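Two-arm laundry folder keeps twisting one trouser leg - hardware or me?

Posted in Home Builds > Arms and Grippers

Agnes Carnegie

I have been building a two-arm folding cell in our shared workshop in Castport since April, on the theory that I would save time on laundry. I have so far spent more evenings on one pair of brown trousers than I have spent folding clothes in my adult life, and the trousers are ahead.

The basics. Two arms on a common aluminum rail across the front, each with a plain two-finger parallel gripper. Wood floor, walls on the other three sides, one green basket in the back right corner that the folded item is supposed to end up in. There is a camera on each wrist and a fixed one looking down over the rail. The controller code is a thing I call Brernow, which started as somebody else's towel folder and still believes in its heart that everything is a towel.

The routine goes: grab both ends, pull the garment out straight, lay it down, let go, fold leg over leg, fold in half, basket. Towels get through all of it. Trousers get through the first part and then one leg comes down neatly and the other ends up gathered into a rope at whichever end the left arm is holding. The fold step then plans for two flat legs, and you can imagine how that goes. Out of 20 runs with the trousers I got 3 that I would have shown to a guest.

Things I have tried already:

Slower pull. Same rope, later.
More squeeze on the left gripper. Same rope, tighter.
Starting with the trousers laid out by hand. Works beautifully, and defeats the purpose.

Pictures from the overhead and wrist cameras, all from the same session and in no special order.
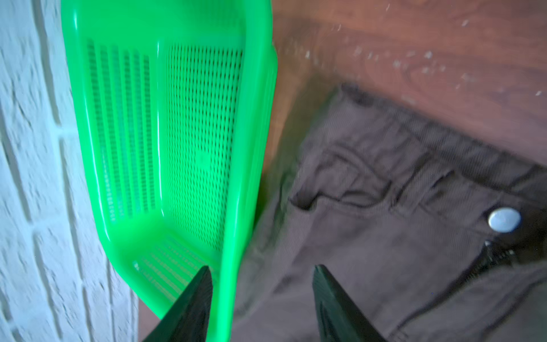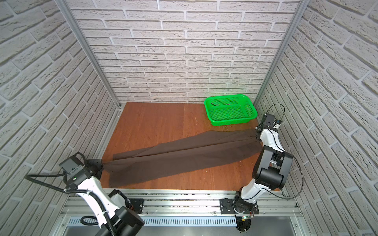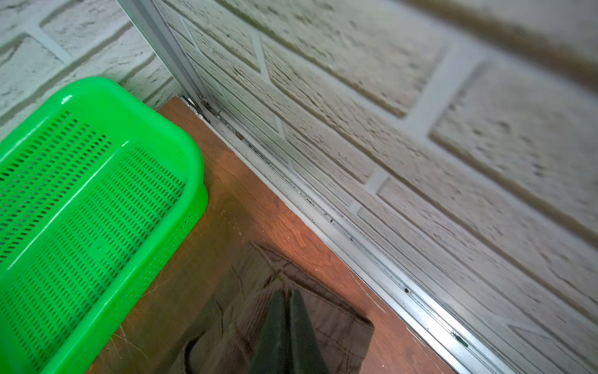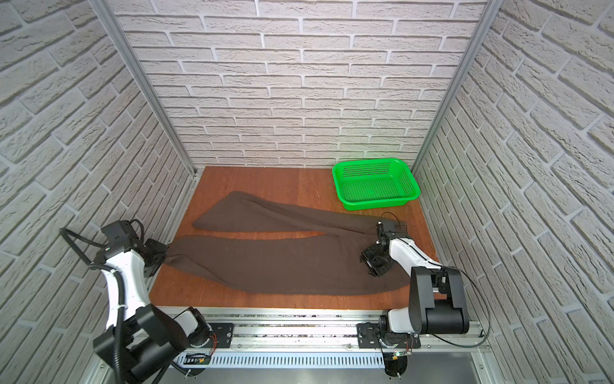 Blandine Picard

I had the same rope for most of a winter, with pajama bottoms, so you have my sympathy and a fairly firm opinion. Your grippers are fine. Your problem is that the towel code picks "the two points farthest apart" and calls them the ends. On a towel those are corners. On trousers one of them is usually the waist, and the other is the hem of one leg, and the second leg is then a passenger. It goes wherever gravity and friction send it, and when you set the whole thing down it lands on, under or across the leg you were holding.

What worked for me, in this order:

Do the first lift by the waistband only, both grippers, one at each side of it. Hold it up high enough that the legs hang clear of the floor. If your arms don't have the reach, get as much hanging as you can and drag the rest.

Wait. I use 3 seconds. It feels like a long time when you are standing there, but swinging legs land wherever they happen to be swinging.

Lower while moving both arms backward together, away from the rail, so the hems touch down first at the front and the rest is laid out behind them. This is the step that pulls the twist out. Straight down does nothing useful.

Only then let go and look for the hems with the overhead camera. Don't use the wrist cameras for this. Up close all brown cloth is the same brown cloth, and mine once very confidently found a hem in the middle of a pocket.

You will also want the basket out of the way while you lay things down. If you are moving back toward the wall with the waist, the back right corner is where one gripper wants to finish. Mine lives outside the cell now and gets pushed in by hand at the end, so yes, there is still a human in the loop, and she is holding a basket.

Bukhari

just buy a folding board. $7 at a yard sale and it has never once needed a firmware update

Agnes Carnegie

Bukhari, I own the folding board. It is under the bench holding up the power supply.

Blandine, thank you, that explains why it's always the leg I'm not holding. I can get both grippers to the waistband if I start with it facing the rail, but finding it in a heap is another matter. Did you train something for that or do you cheat?

Blandine Picard

I cheat. I look for the button. Shiny metal shows up well on a wrist camera even when the cloth around it is mush, and once you have the button you know which way the waistband runs. For elastic waists I put a safety pin through the middle of the front. My pajamas all have one now.

If you'd rather do without pins, lift by any point, let it hang, and take hold of the lowest thing with the other gripper. Do that twice and with most trousers you're holding two hems. It's the Briltton method, after the makerspace where I stole it. It takes ages but it doesn't need to see much. You'd then have to fold hems-first, so the waist is your passenger, though a waist is heavier and behaves better than a loose leg.

Agnes Carnegie

Button it is. Basket is moving out tonight. I'll post the next 20 runs in this thread, including the bad ones.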